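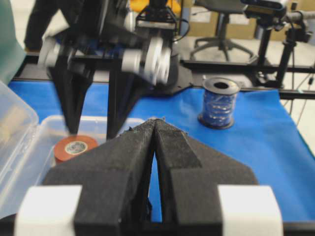
Both arms on the blue cloth, ribbon spool and tape roll.

Club notes, week of the sorting task. The assignment for the Allach group is narrow: pick up small shop supplies and put them in clear plastic bins, using two arms driven by two students. Cathal Noonan has the left arm and Fumiko Sasaki has the right. I keep the log.

We set a target of 300 logged attempts before anyone trains a model. By Thursday the log had 381 rows, but 80 of those were practice and carry no joint data. That leaves one over.

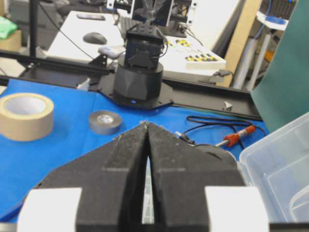
Grip was the first problem. Bare fingers slipped on tape rolls, so we covered them in a soft black foam. It picks up lint and frays at the edges, and the friction is much better. The cost is that the tips are thicker now and the closed position had to be set again on both arms. Fumiko redid hers twice after I entered the wrong offset.

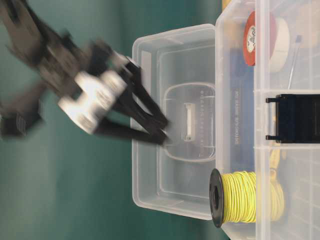

2 min read

Clear bins remain the second problem. The cameras see the table through the walls, and a rim can be hard to tell from a reflection. Of the failed attempts, 17 were a finger touching the rim on the way in. We now approach from higher up and come down slower, which adds roughly a second per item. The Phelan team uses solid trays. The rules allow either.

Still to do: relabel the rim contacts as their own failure type, and rerun the spools. 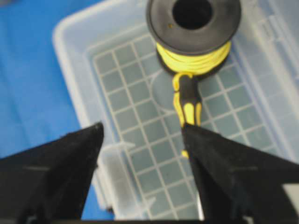 Teresa Hegarty wrote that we should split the log by operator before training, and that one attempt over target is no margin if any rows turn out to be duplicates. I checked. Two were.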